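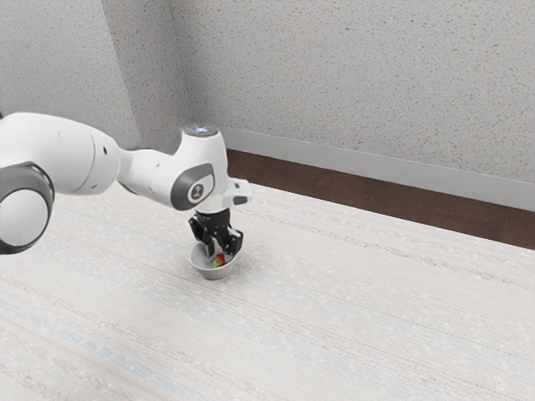 Figure 8. Simulator view: two-fingered gripper above the bowl, single strawberry inside.

8. Changing Over a Portioning Station to the Plomo Cell

8.1 Scope

This section applies to supervisors, station operators, and trainers at the Gasard dessert kitchen. It covers the changeover of a fruit portioning station from hand work to the Plomo cell, the daily start of the cell, and the duties of the people assigned to it. Installation of the arm and its base is covered in the Bajpai installation guide and must be complete before work under this section begins.

This revision was approved on December 7, 2022 and replaces all earlier versions of Section 8. Printed copies of earlier versions must be removed from the station binder.

8.2 What changes at the station

Under hand work, one operator picked fruit from the tray, checked it, and placed it in the bowl. Under automated work, the cell picks and places the fruit, and the operator is responsible for what goes into the cell and for what comes out of it.

The following duties remain with the operator:
Sorting fruit before loading. Bruised, split, or moldy fruit must not be loaded.
Loading and removing trays.
Checking filled bowls.
Clearing stops at the operator panel.
Cleaning the gripper fingers and the work surface.

The following duties no longer belong to the operator:
Placing fruit by hand while the cell is in Automatic.
Keeping the paper tally sheet. Bowl counts are recorded in Mindero.

Pay grade, break schedule, and shift length are not changed by assignment to the cell. Operators who previously rotated between portioning and lidding will continue to rotate. Questions about assignments are to be taken to Natália Mikuš, Shift Planning.

8.3 Before the first run

Changeover requires 2 trained people, one at the operator panel and one at the simulator workstation. The job plan is first run in the Mindero simulator. No job plan may be sent to the cell until the simulated run has been reviewed by both.

1. Sign in to Mindero at the simulator workstation with your own badge. Shared sign-ins are not permitted.
2. Open the job plan for the product on the shift order. Check that the bowl type and fruit type match the order.
3. Start the simulated run at reduced speed.
4. Watch the gripper as it comes down to the bowl. Pause the run with the fingers at their lowest point and turn the view until the rim and both fingertips can be seen.
5. Check that neither fingertip passes through the rim or the wall of the bowl. If one does, stop the run and go to 8.6.
6. Continue to the end of the cycle. Confirm that the arm returns to its rest position.
7. Repeat steps 3 through 6 at production speed.
8. Enter both names in the review field and save the job plan.

NOTE: The room, floor, and walls displayed in the simulator are a general background. They do not represent the Gasard kitchen and must not be used to judge distances to racks, doors, or walkways. Distances are to be measured at the station itself.

NOTE: The simulator does not predict damage to fruit. A run that passes in the simulator may still mark soft fruit. See 8.5 for the first-batch check.

8.4 Daily start

1. Put on a hairnet, a clean coat, and gloves. Remove lanyards and wrist items.
2. Confirm with the outgoing operator whether any stop was left open. Read the handover entry in Mindero before touching the panel.
3. Walk around the cell. The guard must be closed on all sides and the floor markings must be visible.
4. Turn the mode switch to Manual.
5. Open the guard. Inspect the fingers for residue, cracks, or looseness. Wipe them with the approved food-area cleaner and allow them to air dry.
6. Load one tray of bowls and one tray of sorted fruit. Trays must sit flat against the stops.
7. Close the guard. Check that the guard light is green.
8. Press Home and wait until the arm is at rest.
9. Press the emergency stop. Confirm that the panel displays STOPPED. Release the button and press Reset.
10. Turn the mode switch to Automatic and press Start.

CAUTION: Never reach past the guard while the mode switch is in Automatic, including when the arm is not moving. The arm may be waiting for a signal and can move without warning.

CAUTION: Do not defeat, tape, or prop open the guard switch. An operator who finds a guard switch in this condition must press the emergency stop and call the shift lead.

8.5 First-batch check

The first batch of each shift is checked by hand before it leaves the station.

1. Let the cell complete one full tray of bowls, then press Hold.
2. Turn the mode switch to Manual and remove the tray.
3. Look at the fruit in each bowl. Reject any bowl in which the fruit is crushed, torn, or leaking.
4. Look at the rim of each bowl. Reject any bowl that is chipped or scratched.
5. If 2 or more bowls are rejected, do not restart. Call the shift lead and record the rejects in Mindero under Grip.
6. If the tray is accepted, pass it to lidding and restart the cell as described in 8.4, steps 6 through 10.

The decision to accept or reject a tray belongs to the operator. A shift lead may ask for a second check but may not overrule a rejection in order to meet the shift order.

8.6 Correcting a job plan

Operators may change only the following fields: bowl type, fruit type, and speed. Approach height, finger opening, and grip force may be changed only by a person holding the Cell Technician card.

1. Save the failed run under its own name. Do not write over the last approved job plan.
2. Note the step at which the fault appeared.
3. Send the saved run to the technician on duty through Mindero.
4. Return the station to hand work until the corrected plan is released. The procedure for hand work is in Section 3.

NOTE: Bowls from a new supplier count as a new bowl type, including bowls of the same stated size. A new review under 8.3 is required.

8.7 Output and staffing

The planned output of one cell is 900 bowls per shift. The figure is a planning value for the station and is not a target for any individual. It must not be used in performance reviews, and operators must not raise the speed setting to recover time lost to a stop.

Each cell must have an assigned operator within sight of the panel whenever it is in Automatic. One operator may not be assigned to a cell and to lidding at the same time. When the assigned operator leaves for a break, the relief operator signs in first and the assigned operator signs out second. If no relief operator is present, the cell is put in Hold and the mode switch is turned to Manual.

Stations held in reserve for hand work must be kept clean and stocked. Every operator works a hand station for at least one full shift in March so that the skill is kept current. Natália Mikuš issues the schedule.

8.8 Training

Training is given during paid hours. No one may be assigned to a cell on the basis of written material alone.

1. The trainee reads this section and signs the reading sheet.
2. The trainee completes the simulator exercise with a trainer present, including one run with a deliberate rim contact that the trainee must find and report.
3. The trainee carries out a daily start under 8.4 while the trainer observes.
4. The trainee performs an emergency stop and restart from each side of the cell.
5. The trainer signs the operator card.

An operator who has been away from the cell for an extended leave repeats steps 3 and 4 before being assigned again.

Completed cards are sent to Myung-ja Kong, Training Records. Reports of errors in this section are to be sent to the same office, with the step number and the name of the job plan in use.

Continue to Section 9, Cleaning and End of Shift.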